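3.2 Classroom procedure

The study took place in the fourth-grade classes of two primary schools over a single term. Each class held one writing session per week, on Monday morning, and each session lasted 40 minutes. Students in the prompt group received a printed sheet with one opening sentence and were asked to continue the story in their own words. Students in the open group received a blank sheet and chose their own topic. Teachers in both groups were asked to give no help with plot or characters, although they could answer questions about spelling.

The opening sentences were written by Sulemana and Aryee and were revised after a short trial in August. Sentences that named a particular holiday were removed at that stage, as several students in the trial had little to say about them. A set of 10 sentences remained for use in the main study.

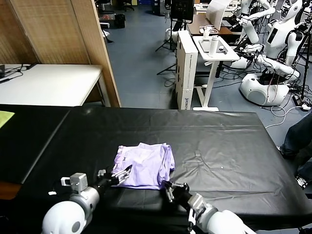 Figure 2

Finished stories were collected at the end of each session and copied by hand into a common format, so that the raters could not identify the group from the sheet. Manalastas and Quaye then scored every story on a scale from one to 5 for length, order of events, and choice of words, following the Wumbei scoring guide (Altıntaş and Quaye, in preparation). Where the two scores differed by more than one point, the story was passed to a third rater, whose score was final. Stories left unfinished were scored as they stood. Spelling was recorded separately and is reported in Section 4.3.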